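Opinion > Robot software > Control

Keep the planner boring

By Lilla Szabó

My opinion is not popular in our office at Skuvomia: most grasp failures are blamed on perception, and most of them belong to timing. In May I read 164 failure logs from Deltodby, our planning tool. In 96 of them the object pose was good. The fingers only closed too early, when the arm was still correcting its path.

A bigger vision model will not repair this. I would first ask every team to write the time stamp of each command next to the time stamp of each pose, and to look at both before they train anything.

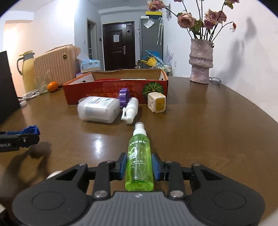 A small bottle forgives very little. If the pads touch one side before the other, it turns, and the pose the planner trusted is already old. I prefer a slow controller that checks again at contact.

Filed under: Control & Planning

Recent
Vass and the missing log format
Why Drevosport left its simulator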